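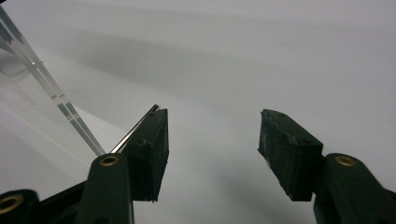 Why Do Pennies Turn Green?

Dig in an old jar of coins. Some pennies are shiny, some are brown, and maybe one is kind of green and crusty. Same metal on the outside! So what happened?

Copper is the answer. New copper is orangey pink. Leave it out and oxygen from the air starts sticking to it. First it goes brown. Thats called tarnish. Give it more time, plus water, plus other stuff in the air (salt near the ocean, smoke in a city) and you get a green layer. The green layer has a fancy name, patina. Say it puh-TEE-nuh.

Is it rust? Nope. Rust is only for iron. Rust flakes off and lets more air in, so the iron keeps getting eaten. Patina mostly stays put and covers the copper underneath, a bit like a coat.

How long does it take? Depends. A roof by the sea, maybe 20 years. A roof in a dry place, way longer.

Brass and bronze do it too, they have lots of copper in them. People were making things out of copper more than 3000 years ago, and some of those old pots and pins are still around. Very green.

Try it at home!

You need: a few old pennies, a paper towel, vinegar, a plate, salt.

Fold the towel on the plate. Pour on vinegar till its soggy. Sprinkle salt. Pennies on top, and leave the tops dry so air can get to them. Wait a day. Check agian the next day.

Ask a grown-up first, and wash your hands after. Don't lick the pennies. Don't use Grandpa's special coins either!!

Words to know
Tarnish: a dull layer on metal
Patina: the green or brown layer on old copper
Alloy: metals mixed together, like brass

Written by Mariama Gyamfi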